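Right, week two. A few of you missed the first session because of the timetable muddle, so these notes start with a quick recap and then go straight into the backdrop work. Bring them with you to the studio on Mon 16 January, and bring a pencil as well, as you'll be scribbling on them.

## Where we got to last time

We spent most of the first session looking at light without a camera anywhere near us. I know some of you found that a bit odd on a photography course! But I'd much sooner you learned to see a shadow first and worried about the settings later. We moved one lamp round a mug and drew what happened to the edge of the shadow. Close lamp, soft edge. Lamp at the far end of the bench, hard edge. If you weren't there, try it at home with a torch and then hold a sheet of tracing paper in front of the torch and do it again.

The word I want you to hang on to from that session is *size*. A light that looks big from where the object sits gives you soft shadows, and a light that looks small gives you sharp ones. Everything we do this week is that same idea with shiny things added.

## Small shiny objects, and why they're a pain

A matt object is easy company. A potato, say. Light lands on it, scatters all over the place, and you get a nice gentle potato. Something glossy behaves more like a mirror, and you end up photographing the window, the lamp and quite often your own jumper.

So with glossy things I stop asking "where is my light?" and start asking "what can this object see?" Get your eye right down to bench height and look at the highlight. The shape you see in it is the shape of your light. On a round object it'll be small and tight, because a ball squashes the whole room into a little spot, and moving the lamp a hand's width may barely shift it. On anything flat, the same nudge can make a reflection vanish completely.

Clear panels are the other half of this week. Acetate, perspex, the lid of a cake box, a bit of picture glass - they all do two jobs at once, letting you see through and bouncing light back at you. Bend one and it gets trickier again. A flat sheet has one bad angle that you can avoid. A curved one has a whole spread of angles, and some part of it will nearly always be catching the lamp.

## White paper behind, crumpled or smooth?

I get asked this every single year. The tidy answer is a smooth sweep of paper, taped high at the back and allowed to roll down on to the bench so there's no line where the wall meets the table. Lovely for catalogue work. The people at Breltis, where I did product shots for four years before I came to teach, wouldn't accept anything else.

But I've grown very fond of crumpled paper, and I'd like you to give it a proper go. Scrunch a big sheet up, open it out again and hang it. Each fold becomes a little slope with a light side and a shaded side, so your "white" background is really a whole family of greys. Put one strong colour in front of that and the colour does all the talking.
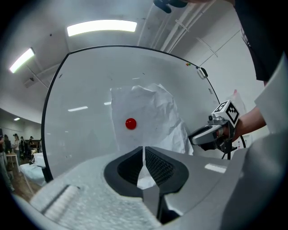 ### Reading a setup like that one

Look at the red ball first (you will anyway, it's the brightest colour there by miles). There's a small highlight on its upper surface, so ask yourself where the light would need to be to put it there. Then look at the creases in the paper and see whether they agree with you. I'd like a quick sketch in your notebook with arrows for where you think the light is coming from. Arrows with question marks are fine.

Next, the clear panel. It bows outwards and it has picked up a couple of short white reflections, one to the left of the ball and another a bit higher up, near the left edge of the paper. Would you keep them? I go back and forth. They do tell the viewer there's something clear in the way, and without any reflection at all a clean panel can disappear. On the other hand a reflection close to your subject is a rival for attention. Write down which you'd choose and be ready to argue about it.

And then the specks and smudges. There are a few on the panel, and they're the thing I nag about most. Dust on a clear surface hardly bothers you when you're standing at the bench, then you open the file on a big screen and it's all you can see. Wipe, look from low down with the lamp on, wipe again.

## The exercise

You'll be in pairs. Dineo Hendricks has kindly agreed to run the second bench, so grab either of us if you get stuck.

1. Choose one small glossy thing in a single strong colour. A bead, a marble, a bottle top, a hard sweet. Nothing patterned, please.
2. Crumple a large sheet of white paper, open it out and hang it behind the bench. Leave a gap between the paper and your object, wide enough to get your hand in.
3. Shoot it with one lamp and no panel. Take your time over the highlight and get it where you want it.
4. Add the clear sheet. Hold it flat first and shoot, then bow it gently towards you and shoot again. Don't force it - the old Flistine sheets in the drawer are brittle and I've already lost two.
5. Keep the panel bowed and move *only* the lamp until you've got one reflection you like and none that you don't. Shoot that too.
6. Swap over, and let your partner start again from step 3.

Each of you should finish with four photographs. If you've got 11 versions of each, pick! Choosing is part of the work and I won't look through the lot for you.

### Exposure, very briefly

White paper fools cameras. The meter sees all that brightness, thinks things have got out of hand and turns everything down, so your paper comes out the colour of dishwater. Add a bit of exposure compensation, one stop to begin with, and check the paper. You want it light but with the creases still there. If the folds have vanished into plain white you've gone too far, so come back a little. Watch the red while you're at it, or whatever colour you've chosen. Strong reds lose their roundness quickly when they're overexposed and start to look like a flat sticker.

## Things to bring

- your object (and a spare, they roll)
- a soft cloth, the kind you'd use for glasses
- low-tack tape
- something clear and bendy if you have it at home
- your notebook with the arrow sketch done

Paper and lamps are already in the studio. The Cidus lamps get very hot, so let them cool before you move the heads, and please coil the leads loosely when you pack up.

## For the week after

Choose your best photograph of the four and print it small, postcard size is plenty. On the back write where the lamp was, where the panel was and one thing you'd change. Pop it in the tray outside the Ntuli Room and I'll pin them up so we can have a good natter about them over the first half hour.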